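Bathroom refits at Wenia Court

Work on the bathrooms at Wenia Court is on schedule, with 32 of the 44 flats now finished. The remaining flats are all on the top two floors, and Ruaridh Guthrie will write to each household with a start date.
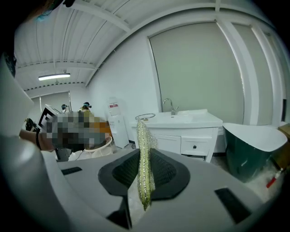 Please clear your bathroom the evening before. The water will be off from 9am until mid-afternoon on both days. If you need to change your dates, tell Yurani Quintero in the office by 31st January. Work on the stairwells follows in April.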